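Open day at Ekholm, who else went?

stulero_fan
I was there on Monday at 9. The demonstration had two arms and a can of chips, one finger inside the mouth of the can.
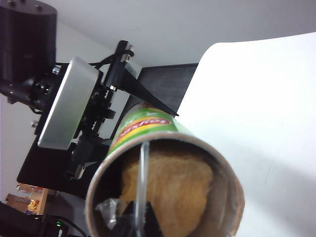 Rovia2444
I don't agree it is worth the trip. For me the talk was too short.

stulero_fan
Maybe, but I liked that we could stand close.

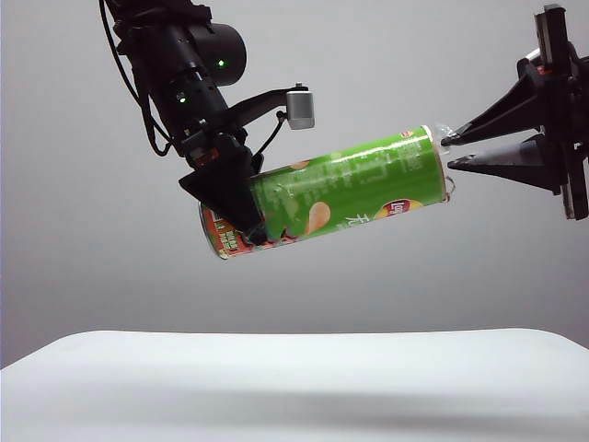 I also asked Geert Vandenberghe about the price — he did not want to say it.

cronin
He told me the same. Is there another visit in March?

Rovia2444
Yes, but only 200 places.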